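Home & Garden Help > Kitchens > Worktops

Dull rings on a white worktop, how do I get them out?

Posted by vashisht_k
We moved into a flat in Breston in December and the kitchen has a long white worktop. There are dull rings near the kettle that don't shift with washing-up liquid. The landlord says a new top would be 1,099 and wants 400 towards it. I don't know if it's stone or not. Can I fix this myself?

3 replies

Effie Munro
Find out what it is first. If it's marble, the rings are etching from something acidic and no cleaner will lift them. You need a marble polishing powder, a damp cloth and some patience. If it's quartz it is more likely limescale or residue, so try a plastic scraper held flat, then a non-scratch cream. Don't use vinegar until you know. The sort of top I mean:
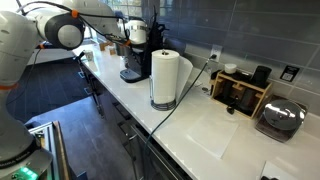
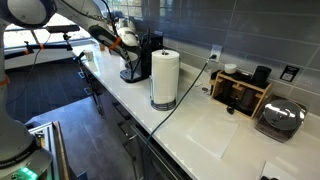

Long white worktop, both pictures

Test a spot behind the kettle before you do the rest.

sostura6
toothpaste worked on mine

Vorville Dave
Don't pay anything yet. Check the inventory from when you moved in. I was charged 95 for a mark that was already listed and got it back.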